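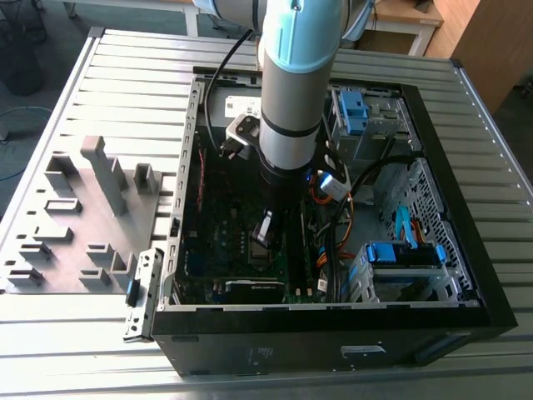

Diane Morin
Bench technician and manual editor, Paquette

Section 9. Opening a desktop tower and checking the inside

Most guides to this job make two claims: that it takes five minutes and that you can't get it wrong. I don't believe either one. Cases differ, the drawings in the box are often for a sister model, and "tool-free" tends to mean that the tool is your thumbnail. Work through the steps at your own speed and ignore the ones that plainly don't apply to your machine.

This section covers towers with one removable side panel and a drive cage at the front. For small-form cases see Section 11.

Before you start

1. Shut the computer down from the operating system. Sleep is not off.

2. Switch off the power supply at the back, if it has a switch, and pull the power cord. Then pull everything else: monitor, keyboard, network, speakers.

3. Press the front power button once and hold it for 9 seconds. I can't swear this drains every supply ever made, but it costs you nothing.

CAUTION: Never open the power supply itself. There is no step in this manual that asks you to.

Laying the tower down

4. Clear enough bench for the whole case plus the panel. A slatted metal top is fine for the case, but small screws will find the gaps, so keep a dish handy.

5. Lay the tower on its side with the removable panel facing up. People do work on these standing up, and some of them claim to like it. Cards sag and screws fall into places you can't reach.

6. Take off the panel and put it somewhere it won't be stepped on. If it won't move, look for a second screw or a latch before you pull harder.

7. Touch bare metal on the case. A wrist strap is better. The Draten strap in your kit works, although the clip is weak and I would check it has a proper grip each time.

Looking before touching

8. Take your own photo of the inside, straight down, with the lights on. Take another one closer in at any connector you plan to unplug. You will not remember which way the plug faced. I never do.

9. Find the main parts. In a tower like the black one at the head of this section, the green motherboard takes up the lower middle, with a black graphics card toward the front panel and the drive bays along the right. Yours may be arranged another way.

10. Look over the wiring. Orange and red power wires run in a bundle down the center-right of that case, and a light-blue SATA cable curves past the perforated bay. Don't rely on color to tell you what a cable does. Makers use whatever they have, so read the connector at each end.

Note: Blue tabs and latches on drive hardware usually mark a part meant to be moved by hand. Usually. If one resists, stop and check your own maker's sheet.

Checking cables and cards

11. Press lightly on each power and data connector. A seated plug doesn't rock. If one does, take it out, look at the pins and put it back square.

12. Check that the graphics card sits level in its slot along its whole length. One end riding up is the fault I see most, and it gets blamed on drivers for weeks.

13. Check that no cable lies against a fan or where the panel will press on it.

14. Leave the processor and its cooler alone unless you are replacing one of them. I know what the forums say about fresh paste. If your temperatures are normal, it's a solution looking for a problem.

CAUTION: Canned air is sold as harmless. Hold fan blades still while you use it, keep the can upright, and don't spray at close range.

Closing up

15. Count the screws in the dish against the ones you took out. A spare one is somewhere it shouldn't be, or rather it isn't somewhere it should be.

16. Refit the panel, stand the tower up and reconnect only the monitor, keyboard and power for the first start.

17. If it doesn't start, unplug it and go back to step 11 – don't order parts yet.

Corrections go to Thérèse Leclerc at the documentation desk. Quote form 1764.

Last revised October 13, 2023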